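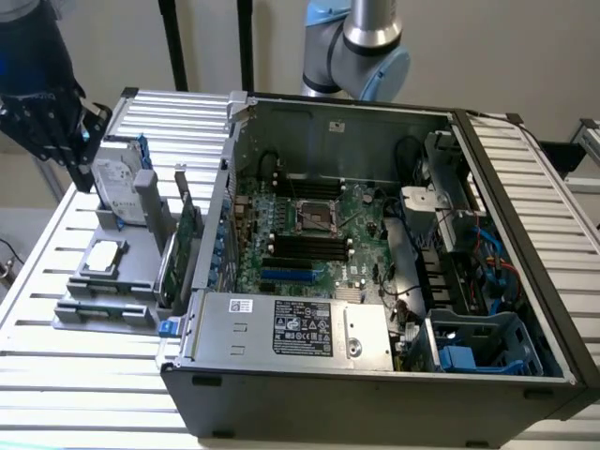 4. Setting up your Surkau wallet

This section covers creating a wallet, recording the recovery phrase and making a first transfer. It applies to the desktop version only. If you already have a wallet from an older release, go to section 6 and import it there.

Last revised May 16, 2023.

Before you start

You will need a pen, paper and 20 minutes without interruption. Close any screen sharing or remote support program. The wallet needs 50 GB of free disk space if you plan to keep a full copy of the ledger. Light mode uses very little.

4.1 Create the wallet

1. Open Surkau and choose New wallet.
2. Type a name for the wallet. The name is stored on your computer and does not appear on the network.
3. Choose the network. Pick Durnside for real funds or Minami for the test network. Coins on Minami have no value.
4. Enter a password of at least 11 characters and type it again to confirm.
5. Click Create.

Note: The password only unlocks the wallet file on this computer. It cannot be used to recover your funds on another one.

4.2 Record the recovery phrase

1. Click Show phrase. A list of 20 words appears.
2. Write the words down in order, with their numbers.
3. Click Next and enter the words the program asks for. If you get one wrong, the program goes back to the list.
4. Tick the box to confirm you have a written copy, then click Finish.

CAUTION: Anyone who has the recovery phrase can move your funds. Do not photograph it, email it or save it in a cloud folder. We will never ask you for it, and we cannot recover it for you.

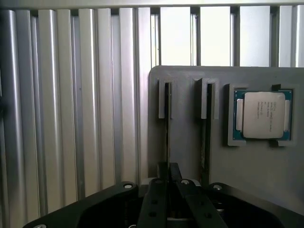
4.3 Sync with the network

1. Leave the program open. The status bar at the bottom changes from grey to green when syncing is finished.
2. If the bar stays grey and the peer count is zero, check that your firewall allows Surkau to connect.
3. To switch to light mode, go to Settings - Network and select Light. Restart the program.

Note: Your balance may show as zero until syncing is complete. A full sync can run overnight on a slow connection. You can close the program part way through and it will pick up where it left off.

4.4 Make a test transfer

1. Click Receive and copy your address.
2. Send a small amount to it from your exchange account or other wallet.
3. Compare the first 8 and last 8 characters of the pasted address with the original before you approve the transfer.
4. Wait until the transfer is marked Confirmed, then send the rest.

CAUTION: Transfers cannot be reversed. Funds sent on the wrong network may be lost for good.

To pair a Stavatetti hardware key with this wallet, continue to section 5.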